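The Third Gripper

By the time Wilfredo Agbayani got to the office the Drusero gripper had already dropped 6 plates, all of them in simulation, where it cost nothing. Benedito Moura had the log open and was eating an orange over it.

"It isn't the fingers," Benedito said. "I changed the fingers."

"What did you change them to?"

"The long ones. Then the short ones again."

Wilfredo took off his jacket and sat down at the other screen. Skunda wanted an answer on 10th September. They had two grippers to choose between, and until the week before there had been three, but the suction cup from Magalhães had gone back in its box. It held a sealed plate very well and an open plate not at all, and Skunda's plates were open.

So it was the Drusero against the plain two-finger one they had used in Plukville in August. The test was 200 picks each. Same arm, same controller, same approach speed. Adalberto Coutinho had written the script so that the arm picked a plate, moved it one pocket over, let go, and went home. The Drusero closed faster. It also closed a little before the arm had stopped moving, and when it did that the plate went up crooked.

"Add a wait," Wilfredo said.

"I did. Then it's slower than the other one."

"By how much?"

"Enough that I wouldn't pay for it."

Wilfredo read the log from the top. He had argued for the Drusero. He had said so in a meeting, with Sebastião Macedo across the table writing it down, and Macedo kept what he wrote down. The first drop was at pick 31. The controller reported the arm in position, and the joint angles said it was still settling. He went through the other drops and found the same thing in each.

"Did the old one ever drop any?"

"Not yet. I haven't finished the run."

"Does it get the same early signal?"

Benedito stopped chewing. "It should. It's just too slow to care."

They were both quiet for a bit. If the signal was early, the fault was in the controller, and they would be choosing the slow gripper because it hid the fault. Skunda would bolt it to a real bench, and one day somebody would turn the speed up.

"We have to fix the signal and run both again," Wilfredo said.

"That's the whole day."

"Yes."

Benedito wiped his hands on a paper towel and wrote to Adalberto. The answer came back before he had sat down again. It said he would look after lunch, and to leave the old gripper running until then so there was something to compare with. Wilfredo moved his chair over and Benedito started the run from where it had stopped.
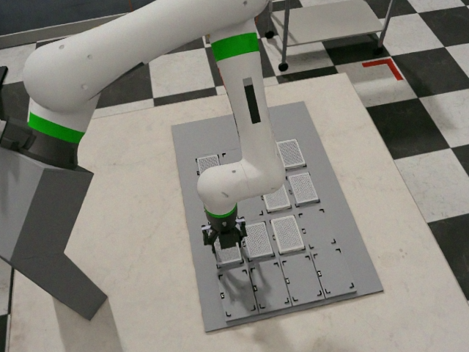
Sebastião Macedo writes: I liked being the man with the notebook. One complaint from someone who has sat through this kind of test: I would have made them try both grippers on the corrected signal at two speeds, and I wanted to know which one Skunda ended up with. Is there a second part?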